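Section 2: Planning and Buying Your Gripper Kit

Hi, Yamila Farías here. I put together the first Cendar pick-up kit for our group, and I made enough ordering mistakes that Ruth Bermúdez asked me to write this part of the guide (thanks, Ruth!). Read it all the way through before you send Octavio a purchase request, please. He'll ask you about every line.

Updated October 16, 2025.

2.1 Set your number first

1. Write down your ceiling. Ours was $1596 per station, tools and table goods together, and I wish I'd taped that to my monitor.

2. Decide if you're buying one hand-held gripper or 2. If two people will be working the same surface, buy the pair up front. I ordered one, waited, ordered the other in February, and paid shipping both times. Ugh.

3. Put $60 aside for soft goods: small plush and crocheted toys, a printed cloth, a few odds and ends. Go for a mix of lumpy, shaggy and smooth. Thrift stores are great for this! 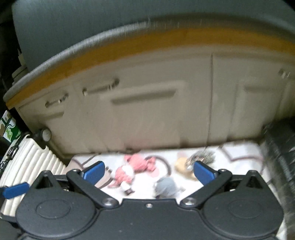 4. Add spare fingertip pads to the same order. I get ours from Grutari, and I always put in an extra set per gripper, plus a little bag of pivot screws.

Note: Pads come in more than one size, and the sizes look awfully alike in a catalog. Copy the part number off your packing slip. I guessed once and now own a drawer of pads that fit nothing.

Caution: Don't buy loose beads or tiny charms if kids or pets use the room you'll be working in.

2.2 Plan the space before you plan the shelf

1. Measure the spot you've got. A patch of kitchen floor is fine, and it costs nothing, so please don't let anyone sell you a bench on day one. (Cárdenas makes a lovely one. I looked at it for a long time.)

2. Leave elbow room. Try the reach with your actual arms before you order a cloth or mat, and check that cabinet doors and luggage won't be in your way.

3. Choose a few items that are harder than plush. Flat packets and little metal trinkets will tell you more in an afternoon than a whole bin of teddy bears, and they barely touch the budget. 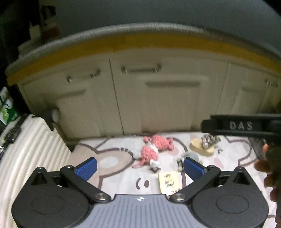

4. Price storage last. Jillier's hard case is nice, but an old suitcase has done the job for me just fine.

2.3 Sending the request

1. List the grippers, pads and screws on one sheet and the soft goods on another. Getachew Fikre books them to separate accounts.

2. If your total goes over $1000, get Rocío Valderrama's sign-off before you send it to Octavio.

3. Keep every packing slip until the kit has been checked in.

Caution: Don't open the spare pads until the gripper has arrived and you've matched the part numbers. Grutari won't take back an opened bag.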